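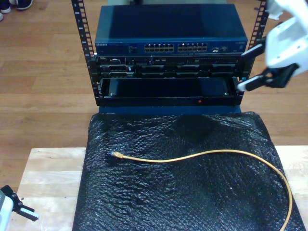
## El Club de Robótica Sultuswood presenta su proyecto de cableado asistido

El Club de Robótica Sultuswood ha dado a conocer el proyecto que sus integrantes desarrollan durante el presente curso, dedicado a la manipulación de cables de red mediante brazos robóticos. El banco de prácticas reúne un bastidor abierto con un conmutador NETGEAR y un servidor DELL, junto a una superficie acolchada en la que se coloca el cable Ethernet amarillo. El brazo de la derecha está provisto de una pinza de dos dedos.

El programa de trabajo, denominado Prokex, comprende 70 horas de taller y se articula en dos fases. En la primera, los estudiantes practican el agarre del cable por el extremo y su aproximación al bastidor. La segunda, prevista para noviembre, abordará la inserción del conector en el puerto asignado y la retirada posterior sin dañar la pestaña de sujeción.

La coordinación académica corresponde a la profesora Eugénie Lacroix, responsable asimismo de la asignatura de Sistemas Automáticos. «La dificultad reside en el cable, que cambia de forma cada vez que se toca. Los alumnos han tenido que replantear buena parte de lo aprendido con piezas rígidas», señala.

Los equipos deberán entregar el registro de sus ensayos, con un mínimo de 100 intentos documentados, antes del 8 de junio. Las memorias se depositarán en la secretaría del Aula Tessier, donde también pueden consultarse las bases de la muestra interna y el calendario de turnos del taller.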